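Irina Avram
4/18/20

Thread on giving up coffee, from a woman who once drove 32 miles back to a rest stop for a cup she'd left on the sink.

Day one was fine. Day two I read the back of a rice bag with real hostility.

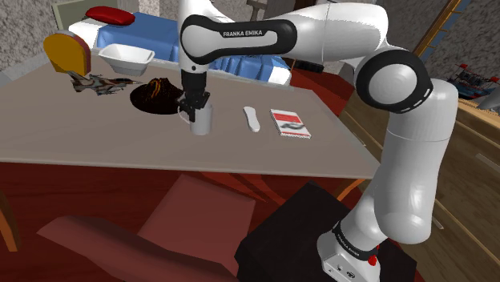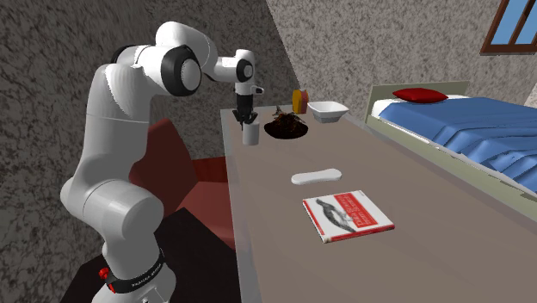
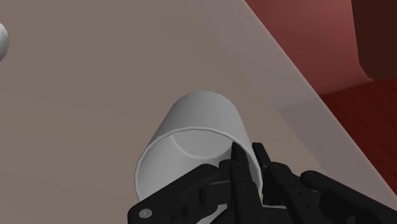
Filed under: Home, Complaints

My brother-in-law Lucian says the headache is "mostly in your mind." Yes, Lucian. That's where I keep my head.

Tried the roasted chicory from Grikico. Tastes like a porch. Drank two cups.

Then the barley stuff. The bag says "notes of caramel." I'd call them more like memos.

The trouble is that coffee was holding up my whole morning. Without it I'm awake at six with a piece of toast and no plan.

Pejman from work quit in July and still brings it up on every call. I swore I wouldn't be like that. This is post seven.

Green tea report: I steeped it 20 minutes by accident and could have stained a deck with it.

Sleep is better, I'll admit that much. I'm out by ten and dreaming in great detail about the bakery on Ferreira Street, where they do the little almond thing and, yes, the espresso.

Valentin asks if decaf counts. Valentin, I've had three people message me about this and none of them agree. I bought a bag. It's behind the flour.

More tomorrow, unless I'm asleep.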